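Can a robot arm do sorting and putting-away jobs yet?

Posted in Home and Workshop Automation

Rafsan Kanagaratnam

I run a small repair and refurbishing shop called Samness. We take in old toys, construction sets and small household goods, clean them up and sell them on. The slow part is sorting. Last January we had 636 separate lots come in, and most of them were mixed boxes where somebody has to pick out every piece, put like with like and check that the parts fit together. It takes two of us most of the morning.

A supplier called Fasteron has offered us a used arm with a gripper for £1,613. They say it can be taught to pick up bricks and press them onto a board, and that once it can do that it can do "similar household and bench tasks". I'd like to know if that is true before I spend the money. At home I would also like something that clears the table and puts toys back in the box, but I realise that may be asking too much.

The shop has a bench and a spare wall socket. I can do basic wiring and a bit of scripting. I can't do anything clever with cameras.

Maes

It depends how tidy the job is before the machine starts.

An arm is good at going to the same place again and again. If a brick is always in the same spot and the same way up, you can teach the moves in an afternoon and it will repeat them until something slips. Your mixed boxes are the opposite of that. The pieces are on top of each other, at all angles, and the machine has to work out what each one is and where it can be gripped.

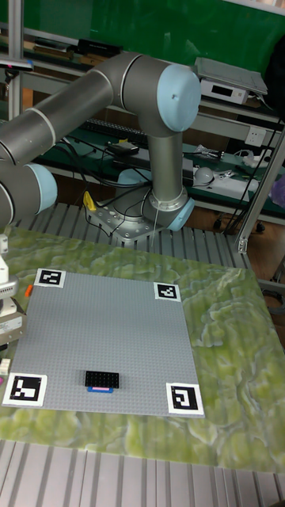 Bricks are harder than they look, by the way. Picking one up is the easy half. To press it onto a board you have to line up the studs, and the fit is tight. If you are a millimetre or so out, the brick sits on top at an angle and the arm either pushes too hard or stops with a fault. People do this without thinking because they can feel it going in. A cheap gripper has no feeling at all.

Printed square markers at the corners of the board help a lot. The camera finds them and works out where the board is, so you don't have to bolt it down. You will still need a camera and some software, and the setting up took me 16 evenings for one shape of brick.

For a box of mixed parts, I would not buy it. For one repeated step, such as moving cleaned pieces from a tray to a rack, I would consider it.

Ask Fasteron what the gripper can open to and what the arm can lift with the gripper fitted. Ask to see it run on your own parts as well, with you putting them down by hand in different places.

musamora

don't bother, we had one at work and it was in a cupboard by spring. get a set of sieves for the small bits and pay a student

Rafsan Kanagaratnam

Thanks both. The sieves are a good idea and I've ordered a set. I've asked Fasteron if I can bring a tray of our own parts in and they are checking. Maes, did you need a separate computer for the camera, or does an ordinary laptop do?

Maes

An ordinary laptop was fine for me. Get a long USB cable and tie it out of the way of the arm.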